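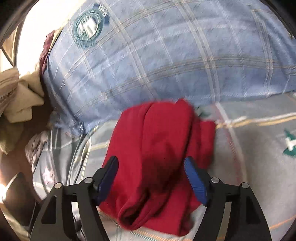
Ticket: Signature count on open letter does not match export

Status: Resolved
Queue: Campaign tools
Opened by: Nenudness, campaigns desk
Affects: Indel petition form, Tidau mailing sync
Priority: High (delivery deadline in June)

Original report

We are running an open letter asking for the release of a blogger held for insulting the courts. The page is built on the Indel form and signatures go to Tidau overnight. The counter on the public page says 800. The file I get when I click Export says 785. We are handing the letter to the embassy with the names attached and the cover page has to give the right number. Which one is right?

I have tried the export in two browsers with the same result. I also cleared the cache on the public page and the counter did not move.

Support, first reply

Thank you for the report. Please leave the form open and do not delete any entries while we look. Can you tell us:

Whether the export was run with the default filter or with "All entries"
Whether anyone has added signatures by hand from paper sheets
Whether the form has been copied from an older campaign

Nenudness

Default filter. I didn't know there was another one.

Yes, we added paper signatures from the vigil outside the ministry. A colleague typed them in through the admin page.

The form was copied from last year's letter on the closed newspaper. We changed the text and the recipient and left everything else as it was.

Support

We ran the export again with "All entries" and got 800 rows, so nothing has been lost. The 15 rows missing from your file fall into three groups:

10 entries are marked "Unconfirmed." The signer filled in the form and did not click the link in the confirmation email.
3 entries are paper signatures with no email address. The default filter skips rows where that field is blank.
2 entries are duplicates, same name and same email as an earlier row.

The public counter adds one for every row saved, whatever its status. The default export only includes rows that are confirmed, have an email address and are not flagged as duplicates.

Nenudness

OK, that makes sense for the duplicates. The unconfirmed ones worry me more. Several people inside the country wrote to us saying they signed and never received an email. They use a local provider. Is the confirmation email being blocked?

Support

Checking the mail log now. Will update this ticket.

Support, update

The confirmation emails to that provider left our server and were rejected. The reason given is a failed sender check. Your form is sending from the old campaign's address, which was carried over when the form was copied. That address sits on a domain hosted at Holst, and its sender record was removed when the old site was closed. Most providers let the mail through or put it in spam. This one refuses it.

All 10 unconfirmed entries are at the same provider. We did not find any sign that the block is tied to the subject of the letter, though we can only see our side.

Steps we suggest:

1. In Indel, open Form settings, then Sender, and change the address to one on your current domain.
2. Send a test confirmation to yourself and check that it arrives from the new address.
3. Under Entries, filter by Unconfirmed and choose Resend.
4. Wait a day before you run the final export.

Before step 3, please think about whether a second email could put anyone at risk. The subject line currently contains the blogger's name and the word "release." You can edit it under Email templates.

Nenudness

Good point on the subject line. Changed it to "Please confirm your email" and took the name out of the first paragraph too. Sender changed, test arrived fine. Resent to the 10.

For the paper ones, can they go in the export without an email address? People at the vigil were told they only had to give a name and city. I don't want to make addresses up.

Support

Yes. Please don't use placeholder addresses, they get synced to Tidau and will bounce. Open each paper entry and tick "Offline signature." The default export includes those rows and the Tidau sync ignores them.

Nenudness

Done. Deleted the duplicates as well. Counter still shows 800 after deleting.

Support

The counter is stored separately and does not go down when rows are removed. Go to Form settings, then Counter, and press Recalculate. There is also an option there called "Count confirmed only" – it is off by default on older forms and came across with your copy.

Nenudness

Recalculated with that option on. All of the resent ones have now confirmed, so the page and the export both say 798. Using that on the cover page. You can close this.

Support

Closing. The sender address on copied forms has been passed to the Indel team as a separate request, asking for a warning when the old domain no longer passes the check. If you have other forms made from last year's letter, please look at the Sender setting on each one.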